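Home | Guest Rooms | Checklists | Contact

Halász Guest House: Room Safety Check, Upstairs
Checked by Reshma Jacobs, Feb 6, 2021
Print | E-mail this page
Shares: 17 | Comments: 2

1. Smoke alarm. OK. Tested with the button, loud enough to hear from the stairs. Battery changed.

2. Window latch. Needs work. Left latch doesn't catch unless you lift the sash. Put on the repair list for April.

3. Outlets and cords. OK. Cover plate by the door was loose and has been tightened.

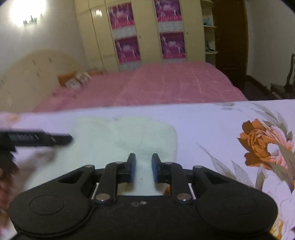
4. Space heater. Fail. The Primex unit has a cracked plug. Taken downstairs and tagged. Do not put it back.

5. Bed frame and slats. OK. Two bolts tightened at the foot end.

6. Bedding. OK. Care labels still on and readable. Spare blankets go in the closet, well away from the baseboard heater.
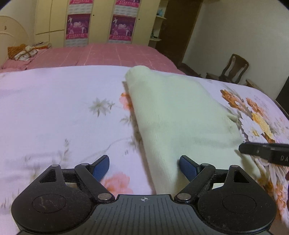

Does the baseboard heater need its own line on this form?
It goes under item 7 with the hot water, and the reading is taken at the same time.

7. Heat and hot water. Tap ran a little hot. Magdolna turned the tank down. Check again next visit.

8. Stair rail. OK, but the bottom bracket has been painted over and the screws can't be checked.

Comments (2)

Hajnalka Balogh: The latch was on last year's list too. Please move it up.

Mayuree Boonyarit: I have a spare plug for the heater if it's worth fixing.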